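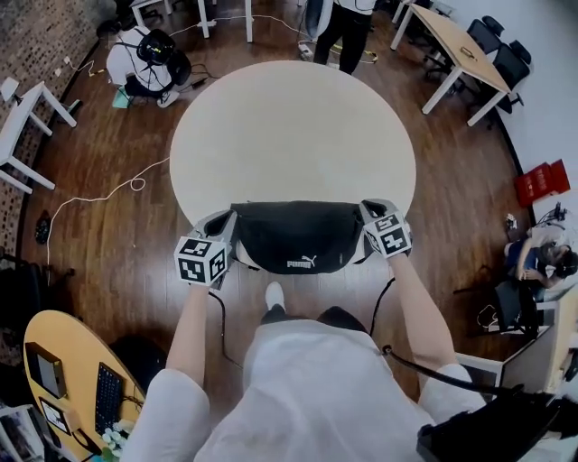 Black waist bag with the PUMA logo, at the edge of the round table.

November, notebook of the bag and pouch work, entry written 4:40 in the afternoon

Today we worked on the soft bags. The waist bag was first in the plan and it took most of the time, so the two shopping bags from Rorno stay in the box until the next entry.

What I want from this bag is simple to write: take it from the table by both ends, bring it up, put it down again with the logo side to the front, and the strap must lie along the top and not under the body. With a full bag this is easy. With an empty bag the body folds in the middle and the strap goes where it wants. Decha proposed to put some filling inside. We tried first with a folded cotton cloth, 148 g, and after this with the cloth and a small bag of rice together, 198 g. I prefer the second. The bag keeps its shape better and the lower part hangs straight, so one can see quickly if it is turned.

Please write the filling in the sheet every time. In the Shirima folder there are old entries where it says only "bag, black", and I cannot know now if it was empty or not.

Place to hold: for me the best is close to the two ends, where the strap meets the body. If you take it more to the middle, the ends fall down and the strap makes a loop.

The round table. I like it for this work because you can come to it from every side. The bad point is that there is no straight edge, so "parallel to the edge" has no meaning, and I wrote this in the instructions three weeks ago without thinking. I changed it to "logo toward the person who works". Musyoka asked if we can use the wooden rectangular table instead. It is possible, but then everything must move again and I don't want to do it in the middle of a series.
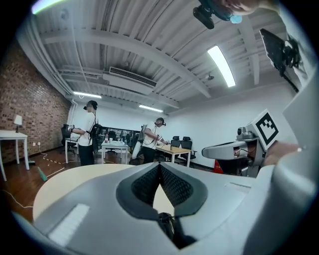
The light was all right until the end of the afternoon. Black fabric is difficult under these tubes, the folds disappear and the zipper also, and it helps to turn the bag a little before you look for the pull. Decha thinks a gray cloth under the bag would be better than the bare table. I am not convinced, because the cloth will move together with the bag, but we can try up to 7 times and compare.

Total in the sheet is now 1,087 lines with the Irholm part included. I did not check for doubles yet.

To do:
- weigh the rice again, the small bag has a weak corner
- ask Zikside about a second waist bag of the same size, other color
- Musyoka: tape the floor cables near the round table
- correct the word "parallel" also in the printed copy

D. took the key for the cabinet.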